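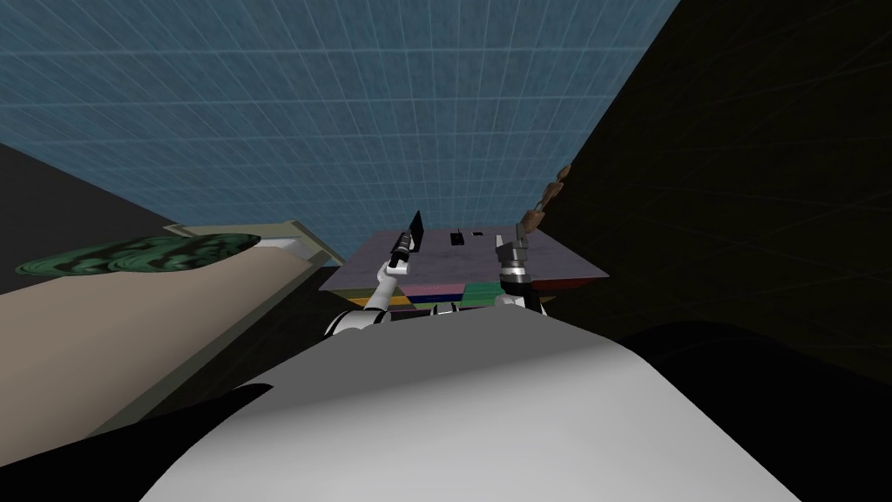
Field Natural History II
Unit 5: Temporary Ponds and the Animals That Outlast Them
Course handout. Instructor: Dalia Younis. Lab sections: Rachid Sqalli and Orla Brennan.

Reading before lecture: chapter 16 of the course text, and the Vendimer pond records in the shared folder. Students in the Monday section should also bring their own notes from the spring walk.

1. What counts as a temporary pond

For the purposes of this course, a temporary pond is a body of standing water that dries completely in most years. Ponds that shrink to a puddle but keep some water through the summer are treated as semi-permanent and are covered in Unit 7. The difference matters because a single complete drying removes fish, and the absence of fish decides much of what else can live there.

Water may come from snowmelt, rain, a rising water table, or a mixture of these. The two ponds we follow, Zuren and Inga, lie close together on the same slope but fill differently. Zuren collects runoff and rises quickly after a storm. Inga is fed mostly from below and rises slowly, often well after the rain has ended. Students should keep this in mind when comparing depth readings from the same day.

2. Fairy shrimp

Fairy shrimp swim on their backs and filter fine particles from the water with their leaves of legs. Adults live for a matter of weeks. Their eggs, more properly called cysts, settle into the bottom mud and remain there through the dry months and the freeze that follows. Some cysts hatch at the next filling and others from the same brood do not. This staggered hatching protects the population in a year when the pond fills and then dries too early for any adult to breed.

Note for the exam: the term is "bet hedging." Be able to explain it in your own words and to say why it would be of little use in a permanent lake.

3. Caddisfly larvae

Several caddisflies in our region complete the larval stage in temporary water. Many build a portable case of leaf pieces, bark or sand grains, bound with silk. In some species the adults emerge before the pond dries, pass the summer in the surrounding woods, and return in fall to lay eggs in the dry basin under leaves. The egg mass is held in a jelly that slows the loss of water.
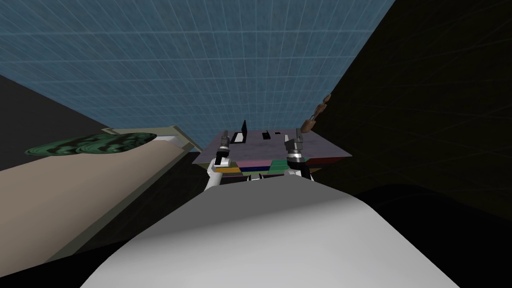 Case material is a useful clue to identity but should not be used alone. A larva will often build with whatever is at hand, and the same species may carry a neat leaf case in one pond and an untidy one in the next. Check the head and the plates behind it under the hand lens before writing a name in the notebook. If you are unsure, record the family and stop there.

4. Fingernail clams and snails

These animals cannot leave. Fingernail clams close their shells and burrow into damp mud, where the young may survive until water returns. Pond snails seal the shell opening with dried mucus. Both lose weight during the dry season, and a long drought can kill most of the adults - the size of shells in the following spring is therefore worth recording.

5. The Drarneline transect

The Drarneline transect crosses both basins and has been sampled by students of this course under Dolores Pettigrew and, later, Nawal Tazi. The combined record now holds 1,919 entries. Almost 16 percent of these lack a depth reading, and they should be left out of any graph that uses depth. Do not fill the gaps by estimate.

Sampling rules are unchanged:

Work in pairs. Enter the basin only at the marked stake.
Take 2 net sweeps at each station, one along the bottom and one in open water.
Sort in a white tray and return animals to the same pond.
Rinse and dry boots and nets before moving from Zuren to Inga.
Write the station number first, then the depth, then the catch.

The August visit is made when both basins are normally dry. Mud cores are taken by the instructors only. Students will map cracks, leaf cover and plant growth on the basin floor, using the blank outline supplied in lab.

6. Questions for section

Why might two ponds of equal depth on the same slope support different numbers of caddisflies?
What would you expect to happen to fairy shrimp if Inga held water through two summers in a row?
Which of the animals above could reach a newly dug pond without help, and by what route?

Written answers to the second question are due at the start of the next lab, one page at most.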